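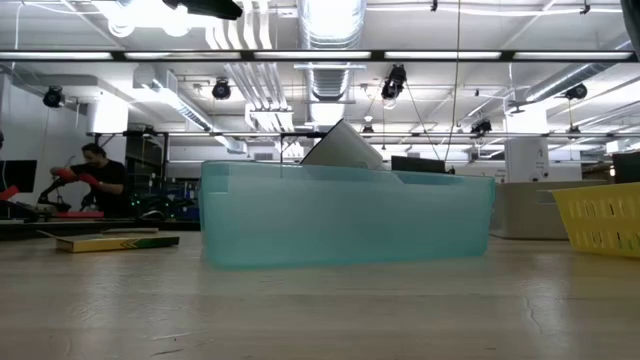 Ziad Kassab wants it known that he has been asking for lids since spring, and that a bin without a lid is just a slow way of losing things. Fair. His note came in right after the last newsletter and three more said more or less the same, so the supply room sort-out moved up the list and this item is mostly about that.

Where we are as of 2023-10-18: half done. Maybe a bit over half. The long table is back in use for sorting, so if you need it for cutting or gluing please use the bench by the window till we're through.

What's going where.

Teal bin: flat stuff. Card, sheets, backing board, anything stiff that bends if you stand it up by itself on a shelf. Please don't put scissors in there. Please don't put tape in there either, it sticks to the card and then we have card with tape on it.

Yellow basket: things in daily use, goes out in the morning and comes back at night. It has slots in the sides so small stuff falls right through. Paper clips, no. Beads, definitely no.

Pencils and crayons: back in a box, any box, as long as it closes. Broken ones under an inch go in the melt jar for the younger group. If the box is split, tape it once. If it's already been taped, toss it.

Gray bins: long-term storage. Holiday decorations, the spare felt, the paper lanterns from the Yorath show. Nothing goes in or out of these without writing it on the sheet on the door. The sheet is new. Last one went missing with the pen.

Lids. OK. We've ordered 19 from Lukavmont, which should cover everything that matches their sizes, and they said delivery before the end of the month. Some of our bins are older and no one makes that shape anymore. For those, the plan is a piece of board cut to fit with a strip of elastic. Sounds bad, works fine, we did it at the Nemach building for years. If you have wide elastic at home, at least 30 inches to a piece, we'd love it.

Labels. Masking tape and marker for now, on the short end, NOT on the top. Once they're stacked you can't read the top. Printed labels later if Tokumton lets us use their label maker again, still waiting to here back. Write what's in it, not what you wish was in it. "Misc" is not a label. We found 8 bins marked misc, and two of those had other, smaller misc boxes inside.

Found so far and looking for their owners:
one gray wool glove, left hand
a good pair of pinking shears, blue tape on the handle
house key on a green string
a recipe for squash soup, handwritten, with "double the onion" underlined
a library book, very overdue, we won't say whose

All on the shelf by the coat hooks. Whatever's left at the end of October goes in the donation bag, apart from the key, and the library book goes back to the library.

Things we have way too much of: googly eyes, brown pipe cleaners, egg cartons. Take some. Take a lot. No more egg cartons please, we mean it this time.

Things we're short on: glue sticks, white card in the heavier weight, rulers with readable numbers, rubber bands that haven't gone crumbly.

Next sorting session is Saturday, 2 pm, and we'll go until the table is clear or people get hungry. Kids fine. Wear something you can get marker on. Coffee's there, bring a mug becuase the paper cups ran out and we're not buying more.

If you can only do half an hour, come anyway and do pencils. Sharpen, sort into short and long, box them up. Sharpener is screwed to the end of the bench, bit stiff, push and turn.

Also, whoever moved the step stool, it needs to come back. The top shelf is next and most of us can't reach it.

Replies on lids, elastic or the glove to the usual address. Parking for the fall supper is on the next page.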